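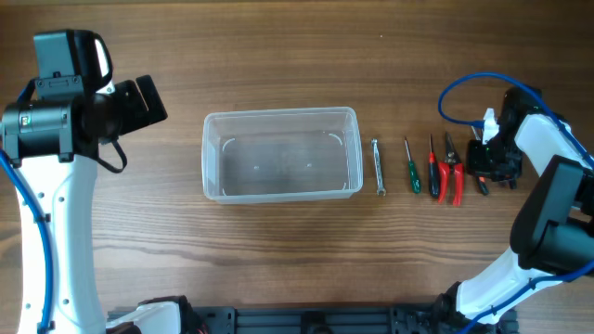

Aslow Repair and Lending Project
Progress report to the Pralico Fund, second reporting period
Prepared by Bogdan Dumitrescu, project manager

1. Purpose of this report

This report sets out what the project has done with the second instalment of the grant, where it has fallen behind the agreed plan, and what is proposed for the period ahead. Spending is shown in the separate statement sent with this report and is not repeated in full.

The grant was awarded to set up a household tool lending service in Aslow, with evening classes in basic home repairs, and to test whether the same service could be offered in the neighbouring village of Udano.

2. Membership and lending

Membership stood at 233 households at the close of the period. Most new members joined after the leaflet drop in October, which covered the streets north of the railway line for the first time. Take-up on the Onu estate remains lower than we would wish. Tenants there told us that they were unsure whether their tenancy allowed them to carry out small repairs themselves. We have asked the landlord for a short written statement on this point, which we intend to print on the back of the membership form. The statement has been promised but had not arrived when this report was prepared.

The items most in demand continue to be the wallpaper steamer, the long ladder and the carpet cleaner. The waiting list for the steamer became too long in the autumn and a second machine was bought from the equipment budget, with the Fund's agreement. Garden tools were little used, as expected at this time of year.

Late returns have fallen. Members now receive a reminder on the day before an item is due back, and the loan period for larger items has been shortened from two weeks to 9 days. A few members objected to the shorter period. It will be kept until the spring and then looked at again.

3. Evening classes

Classes were held from 6.30 pm to 8.30 pm. The subjects were dripping taps and blocked sinks, hanging shelves, draught-proofing, and simple repairs to furniture. A total of 59 people attended at least one class, and almost half of them had not used the lending service before.

The class on draught-proofing was the best attended and had to be repeated. The furniture class was less successful. Those attending had come with very different needs — some wished to mend a loose chair leg, others to strip and refinish a table — and one session could not serve both. It will be divided into an introductory and a further class. 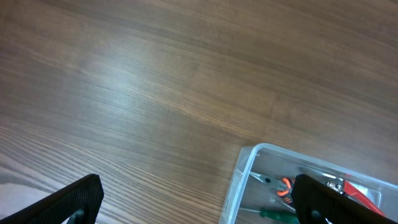

Do members have to attend a class before they can borrow tools?
Hand tools may be borrowed by any member without attending a class, but mains-powered cutting and sanding tools are lent only to members who have completed the safety session.

4. Udano

Work in Udano is behind schedule. The plan was for a fortnightly collection point in the village hall, beginning in the autumn. The hall's heating failed and the building was closed for longer than first announced, so only 2 collection sessions took place. Both were well used. The parish has now offered the former reading room at a modest rent, and we ask the Fund to agree to the transfer of the unspent transport money to meet this cost. No increase in the grant is sought.

5. Matters for the Fund's decision

The Fund is asked to approve the transfer described in section 4 and to accept the revised class programme. A decision on the transfer before the end of the month would allow the reading room to be taken from the start of the next quarter. The draft rental agreement can be supplied on request.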